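4.2 Standby Load and Switching Habits

The second half of the survey was, for us, the most rewarding part of the work. Households in Movard and Raneck had already told us which devices they owned; now we could ask how those devices were turned off, and whether they were turned off at all. We received 428 completed diaries, each covering 14 nights, and the notes in the margins were a delight to read. People wrote about printers left on since spring and about a lamp that only one member of the family was allowed to touch.

Diaries were coded by outlet type. We separated wall outlets, plain power strips with a single switch or none, and strips on which each outlet can be switched by itself (Figure 3). The last group was larger than we expected, especially in the older apartments of Raneck, where one wall outlet often has to serve a whole desk.
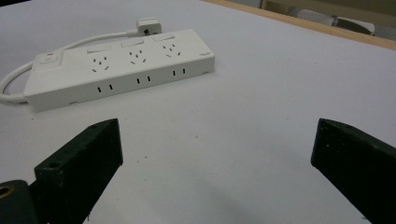

Figure 3. A power strip of the individually switched type, with a master switch at one end and one rocker switch per outlet.

What excited us most was how strongly the type of strip went along with the evening routine. Respondents with a single-switch strip tended to leave it on all night if even one device on it needed power, and a router was the usual culprit. Those with individual switches wrote far more often about turning off the monitor or the speakers and leaving the rest alone. In all, the diaries recorded 3699 separate switch-off events, and a striking share of them came from this group!

We should be careful here. People who buy a strip with more switches may already care more about their electric bill, and our diaries can't pull these two things apart. We also had to drop 13 diaries from the Grewal housing block after a power outage in July upset the normal routine there. Even so, the pattern held in both towns and across all household sizes, and it fits nicely with the interview material in Section 4.3, where respondents describe in their own words what "off" means to them.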